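Ticket: Missing and duplicated tracks after catalogue import
Product: Hirnine catalogue manager, music library module
Reported by: Pultarmont (label account, distribution tier)
Opened: 10 Feb 2022
Status: Resolved, monitoring
Priority: Normal

Summary

Seasonal compilation delivered in November shows the wrong track count in the label dashboard. Source spreadsheet lists 1,499 recordings across the whole catalogue. Dashboard lists 1,379. Streaming pages for the charity single and its B-side both point at the same audio. Royalty split on the single is therefore being reported against the wrong recording code.

Steps to reproduce

Log in as label admin.
Open Catalogue, then Recordings, filter set to All.
Compare the total at the foot of the list with the row count in the import file.
Open the charity single. Play the preview. Open the B-side. Play the preview. Same audio on both.

Expected: one entry per recording code, one audio file per entry.
Seen: entries missing, two entries sharing one file.

First checks

Import log shows no errors. Every row is marked as accepted, including the ones that do not appear afterwards. Browser cache cleared, second browser tried, same total. The export from the dashboard gives the same figure as the screen, so the fault is in the stored data and the list view can be ruled out.

Asked the label to confirm that the file had not been edited after upload. Confirmed, and the checksum matches.
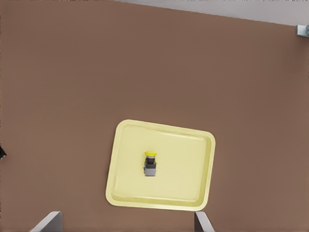

Polák: We had the same thing with our choir recordings. Look at the recording codes. Ours had been typed with hyphens on some rows and without on others, and the importer treated them as different until the nightly job ran, then folded them together. The import log won't tell you because the merge happens later.

Checked against the source file. Hyphens are consistent throughout, so it is not the same cause, but the point about the nightly job is useful. The merge job keeps its own log, which had not been looked at.

Merge job log

The job ran on the night after the import and merged 120 entries. That accounts for the whole difference between the two totals. The rule that fired in each case was "same title, same main artist, length within two seconds". Recording codes were not compared at all.

This explains the compilation. It contains studio versions, radio edits and instrumental versions of the same songs, and the label leaves the version name out of the title field and puts it in a separate column headed Version. The importer does read that column, but the merge job does not. Two takes of one carol with near-identical length look like one recording to it.

The charity single and B-side are a slightly different case. The B-side is the instrumental, same title, same length to the second. These were not merged because one had already been locked for release, but the audio link was rewritten anyway. Raised separately with the developers as a fault in the locking – a locked entry should not be touched by any job.

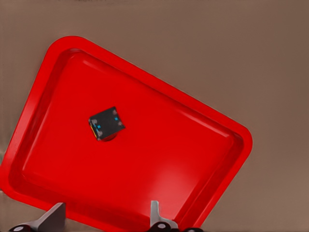 Fig. 2. Small dark cube on a red tray.

Workaround applied

Nightly merge switched off for this account.
Backup restored for the affected entries only. Play counts and split sheets left as they are.
Version text copied into the title in brackets, e.g. Title (Instrumental), using the bulk edit tool.
Audio re-linked by hand for the charity single and the B-side.
Merge rule changed for this account so that recording code must match before anything else is considered.

Note for anyone following the same steps: the bulk edit tool stops at 40 rows per pass and gives no warning. Check the last row of each pass before moving on. The first attempt here left most of the radio edits unchanged.

Second report, same account

Preview clips on the restored entries played at noticeably low quality. The restore had picked up the 192 kbps previews and not the full files. Re-encoding requested from the original masters through the Ato plug-in. The queue took over an hour and finished without errors.

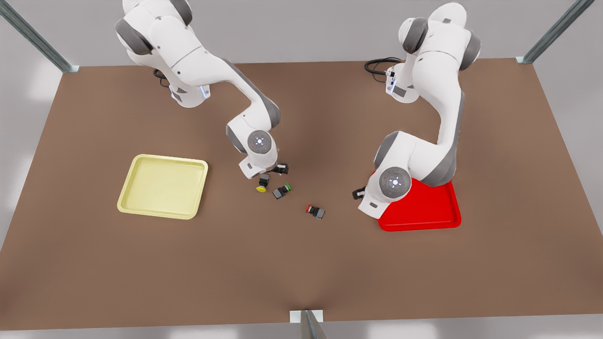
Fig. 3. Two white robot arms over a brown tabletop.

Results after fix

Dashboard total: 1,499.
Charity single and B-side: separate audio, separate codes.
Royalty report re-run for the single. Proceeds now listed against the vocal version, as per the agreement the label supplied.
Merge turned back on with the new rule. First night's run made no merges.

Still open

Locking fault, with the developers. No date given.
Import log should link to the merge log – feature request filed.
Label to check whether partner shops have picked up the corrected audio. Some shops refresh weekly, so the old B-side may continue to appear there until the next refresh.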